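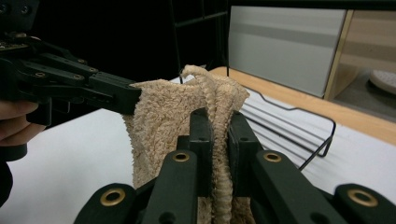
A beige terry-cloth towel held by two grippers

Kuststead Tracing Register

The Kuststead Tracing Register is a people-finding service based in the town of Kuststead, Gornia. It searches for relatives, former neighbors, schoolmates and military friends with whom a client has lost contact. It does not accept requests to locate debtors or witnesses.

History

The register was started by Fadi Haddad, a former records clerk, as a card index of families who had moved away after the closure of the Vevo rail works. The original index held 1,869 cards, filed by last name and by last known street. It was later copied to a database, and the cards were placed in the town archive.

Search procedure

A request must give the full name of the person sought, an approximate age and at least one former address. Searchers first check voter lists, marriage records and death notices. Married names are the most common cause of a failed first search. Where a likely match is found, a letter is sent to that person with no return address for the client. A second letter follows after 6 weeks if there is no reply. The file is closed after 2 unanswered letters.

Contact details are released only with the written consent of the person found. If consent is refused, the client is told that the search has ended, and no location is given.

Records

The register lists 827 closed files under the Tiwari system, which sorts cases by the last year of known contact. Closed files can be reopened by the client or by the person sought.

See also
Genealogy
Family reunion
Missing person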